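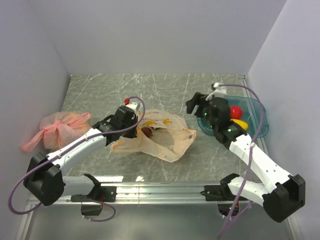
Ullia Fairness Ordinance

Search this site Go

The Ullia Fairness Ordinance is a municipal law in the town of Ullia that bars discrimination on the basis of sexual orientation and gender identity in housing, employment and places open to the public. It was adopted by the town council in May and upheld by voters in a referendum held on 13th November of the same year. Supporters of repeal cast 1,473 ballots, and supporters of keeping the law cast 2,209, a margin of 736.

Background

Before the ordinance, the town code contained a short civil rights chapter covering race, religion, national origin, sex and disability. It applied mainly to town hiring and to landlords who held a rental license. Complaints were handled by the town clerk, who could forward them to an outside agency but had no power to investigate.

The first attempt to widen the chapter came from council member Senad Shehu, who represented the Begović ward on the east side of town. His draft added sexual orientation to the list of protected traits and left the rest of the chapter unchanged. It was tabled without a vote. Shehu said later that he had not asked his colleagues where they stood before bringing it forward, and that he had left out gender identity because he expected it to be the point most likely to cause objections.

The subject returned after a dispute at the Grarnix, a rental hall near the river. A couple who had booked the hall for a wedding reception were told that the booking could not go ahead after the manager learned both were women. The deposit was returned. The town attorney advised that nothing in the code applied to the case, and the couple, who did not wish to be named in council records, made no further claim.

Drafting and adoption

Mimoza Berisha, then in her first term on the council, introduced a new draft the following winter. It differed from the Shehu proposal in several ways. It covered gender identity, extended to businesses of any size that served the public, and created a part-time hearing officer who could order mediation and issue fines.

The council took testimony over two evenings. Most of it concerned the reach of the public accommodations section, in particular whether it would apply to church halls rented to outside groups. An amendment by Senad Vasić exempted religious organizations except where they rented space commercially to the general public. A second Vasić amendment lowered the maximum fine for a first violation. Berisha accepted both.

The ordinance passed with Vasić voting in favor. Shehu, who was no longer on the council, spoke from the public seats before the vote and asked that the exemption be reviewed after a year. No such review was written into the final text.

Referendum

Under the town charter, an ordinance may be sent to the voters if a petition is filed within the period allowed for challenges. A group calling itself Brakton Road Neighbors, named for the street where it first met, collected the signatures needed. The clerk rejected 13 pages of the petition for missing witness statements, but enough valid names remained to place the question on the ballot. Enforcement was suspended until the vote.

The repeal campaign was led by Zdenka Georgiev, who owned several rental properties. Georgiev argued that the hearing officer position was an expense the town did not need and that disputes of this kind belonged in state court. Her mailings dealt mostly with cost and said little about the protected traits themselves, although some of the group's members raised religious objections at public meetings.

The campaign to keep the law was run by Ye-ji Ok, a school librarian. It relied on door-to-door visits and on small evening meetings in private homes. Several elected officials who had kept quiet during the council debate appeared at its final rally — a change that drew some comment in letters to the local paper, where one writer asked why they had waited for the polls to look favorable.

The ordinance carried every ward but one. Begović recorded the highest share in favor.

Provisions

The ordinance as it now stands covers the sale and rental of housing, hiring and dismissal, and access to goods and services. Owner-occupied houses with a single rented room are exempt. Complaints must be made in writing to the hearing officer, who first offers mediation. If mediation fails, the officer holds a hearing and may dismiss the complaint or impose a fine. Decisions can be appealed to the county court.

Later developments

Most complaints filed since the referendum have concerned rental housing and have been settled in mediation. The Grarnix changed hands, and its new owners added a nondiscrimination statement to the standard rental contract.

Berisha did not seek another term. Georgiev later ran for the council and lost.

See also

Begović ward
Town charter of Ullia

Contact us | Copyright, all rights reserved | Back to top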